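The table test

Ekaette Mohammed has been sorting other people's homes for long enough to distrust the word "declutter". She doesn't use it on her website and she winces, slightly, when I use it in my first question. I had come prepared to be unconvinced. There is a whole trade now in telling people to throw away their belongings, and most of it seems to me to be common sense sold back at a mark-up.

"Oh, it is," she says. "Most of it's what your gran did. I charge for standing there while you do it."

Her method, so far as she will admit to having one, is to put things on a table. She spreads a cloth, the brighter the better, and on to it goes whatever has been living at the back of the bathroom shelf or the bottom of a bag. Small stuff only. Then you pick each thing up, read what's printed on it, and decide.

I asked why it had to be a cloth. It sounded like theatre to me.

"It is a bit. But if you do it on the worktop you stop seeing it, because that's where the mess always is. Stripes are good. You put a little box down on stripes and it looks like it's come to the wrong party."

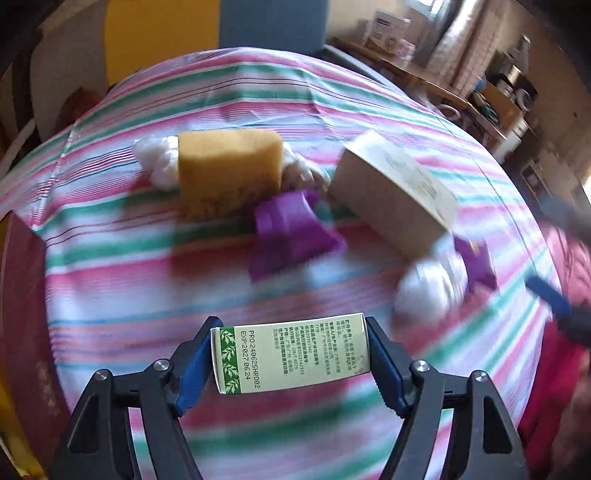 The reading is the part she is strict about. People look at the front of a carton and think they know what's in it, she says, and they never turn it to find the dates. She wants the date it was made and the date it runs out, and she wants them read aloud. I said that this seemed a lot of ceremony for toiletries.

"You'd think so. I had a man, Leonidas Makris – he won't mind, he tells everyone – who had 129 sachets in one drawer. Hotel ones, free ones, ones off the front of magazines. He was sure they were all fine. We read them out and he went very quiet."

And did he throw them away? "He threw away the dead ones. The rest he put back. That's allowed."

I find this more persuasive than the usual line, though I'd like to know what the drawer looks like now. She hasn't been back to check, which strikes me as a gap in the service. When I put it to her she shrugs. Her former business partner, Ese Jibrin, wanted follow-up visits every February. They tried it for a year and clients tidied up the night before.

She is less relaxed about storage. Makris had been sold a set of drawer dividers by a firm called Perkar, and she had them out on the floor before she'd taken her coat off. "Dividers are for people who've finished. He hadn't started. So he had the same mess with walls in it."

Food gets the same treatment as everything else, and it goes on the cloth too, all in together. I thought this was muddled. Surely you would do the kitchen on one day and the bathroom on another?

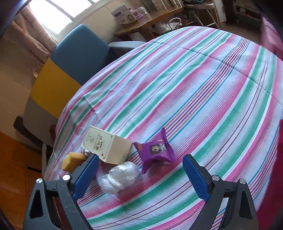 "That's how the books do it," she says, "and it's why people give up by the second cupboard. Nobody's bag is sorted by room. You've got a snack in there with your plasters and a receipt."

She doesn't count what goes, and she won't promise that anyone will feel lighter afterwards. I asked whether it lasts. "For some. I'd be lying if I said all."

Ekaette Mohammed was interviewed at home on 7 December 2018.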